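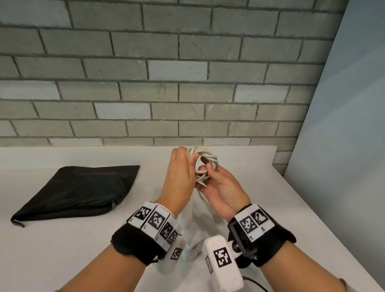
*Cabo enrolado à mão, com o estojo preto na mesa.*

**Laler apresenta o estojo Daza, para guardar cabos e pequenos objetos de viagem**

NORNPORT, sábado, 20 de outubro de 2018 -- A Laler, fabricante de artigos de arrumação com sede em Nornport, tem o prazer de comunicar o lançamento do Daza, um estojo preto, plano, com fecho de correr. O estojo destina-se às pessoas que levam todos os dias o carregador, os auscultadores e outras coisas pequenas na mesma mala, e que perdem muito tempo a separar os fios.

O Daza foi desenvolvido durante 13 meses na oficina da empresa. Antes de decidir a forma final, a equipa pediu a 142 pessoas de Nornport que usassem um protótipo na sua vida normal e que escrevessem num caderno o que guardavam nele. A maior parte dos cadernos falava de cabos. Muitos participantes contaram que dobravam o cabo ao meio e o apertavam no fundo do estojo, e que depois o fecho passava com dificuldade.

Por este motivo, a Laler decidiu entregar com cada estojo uma folha de instruções para enrolar e guardar. A folha recomenda fazer voltas largas, sem puxar, e deixar uma ponta livre para o fim. O anel de cabo deve entrar deitado no estojo, e os objetos menores ficam por cima. Uma mesa lisa e desocupada ajuda muito, sobretudo nas primeiras vezes.

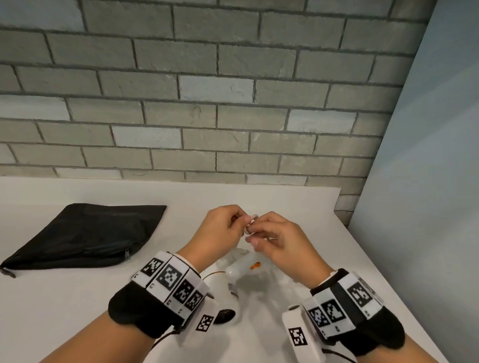

## Disponibilidade e preços

A primeira série é de 1000 unidades. O estojo estará à venda na loja da Laler em Nornport e na rede de papelarias Cletach, em 2 tamanhos: o pequeno, para um carregador e um cabo, e o grande, que aceita também um caderno de bolso. Os dois tamanhos são vendidos apenas em preto. Os preços serão afixados nas lojas até ao fim de outubro.

As pessoas que participaram no teste receberão um exemplar do tamanho que escolherem e poderão levantá-lo ao balcão, com a apresentação do caderno.

«Eu própria guardava os cabos numa gaveta e fechava a gaveta depressa», disse Oriana Ibarra, responsável pelos produtos de viagem da Laler. «Agora enrolo o cabo com as duas mãos, devagar, e no dia seguinte encontro-o como o deixei. É um gesto pequeno, mas as pessoas do teste escreveram que gostaram de o aprender.»

## Demonstrações na loja

Durante a semana do lançamento, a loja de Nornport terá uma mesa onde os visitantes podem trazer os seus próprios cabos e praticar com o estojo. A entrada é livre e não é necessário comprar. Grupos escolares devem fazer marcação ao balcão.

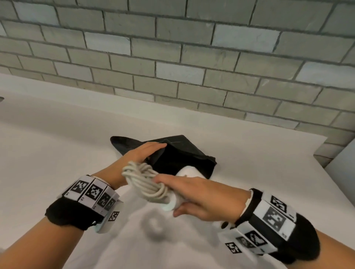 *Por Octavio Echeverría, Gabinete de Imprensa da Laler*

O tecido do Daza é macio e faz vincos com o uso. Para os alisar, basta esvaziar o estojo, pousá-lo numa superfície direita e passar a mão aberta por cima. Não se aconselha o ferro quente -- o calor pode deformar o fecho. A limpeza faz-se com um pano húmido e o estojo deve secar aberto.

Os jornalistas que desejarem receber um exemplar para ensaio podem pedi-lo ao Gabinete de Imprensa, com a indicação do tamanho pretendido.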